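Hesbridge Home Help > Laundry and Closets > Folding

How do you fold clothes with thick prints and patches so they stay flat?

posted by strawberrysocks, 15 January 2020
1,607 views

Hi all! I have finally started on the Great Bedroom Sort and I'm having way more fun than I expected. Plain T-shirts, no trouble at all. But I have a pile of black stuff with big lettering and sewn-on labels, and those pieces fight me every time. I get a rectangle, sort of, and then the bottom half slides out or the print ends up with a crease straight through it.

I do all my folding on the bed on top of the duvet, which may be part of the problem? I don't have a big table. The drawers are the narrow Rolden ones, so things need to go in fairly small.

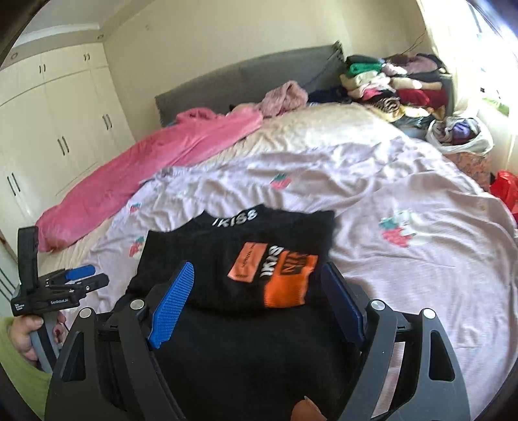
The black KISS one, folded as neatly as I can get it

I'd love to have the lettering showing when I open the drawer, so I can grab the right thing without digging. Is there a fold that does that and doesn't wreck the print? Rolling is fine too if it works!

patchpocket
275 posts

Oh I love this kind of job! Yes, there is a fold for it, and once your hands know it you'll whip through the pile.

Lay the piece face down and smooth it from the middle out to the sides. Fold one side in toward the center, but stop just before you reach the edge of the print. Lay the sleeve back down along that fold. Do the same on the other side. Now you have a long strip with the print flat underneath. Bring the bottom hem up to a couple of inches short of the collar, then fold in half again, or in thirds if it's long. Flip it over and the lettering should be facing you.

If a patch is too wide for the drawer, make the strip wider and fold it fewer times. A patch doesn't want to bend and you'll never win that one. I'd stand the pieces on edge in the drawer like files, with the lettering up.

About the bed: a puffy duvet is tough! I can see strawberries and lots of soft folds in yours (so cute, by the way) and every one of those will push up into your rectangle. Pull it tight first, or put a big tray or a piece of stiff cardboard down and fold on that. I use the back of an old Fontes board game and it's perfect.

Wash them inside out, too. Mine have come through years of washing with the letters still looking great.

prerkham_mom
42 posts

just roll them. been rolling everything since we moved to Prerkham and I will never go back, you can fit SO much in a drawer

strawberrysocks

Cardboard!! I had a flattened moving box behind the door the whole time. Did four pieces with the stop-before-the-print trick and they're standing up in the drawer right now with the words on top. I'm going to try rolling for the pajamas. Thank you both!

patchpocket

Yay! Pajamas roll beautifully. For the fluffy ones, squeeze the air out as you go or they'll puff right back up on you.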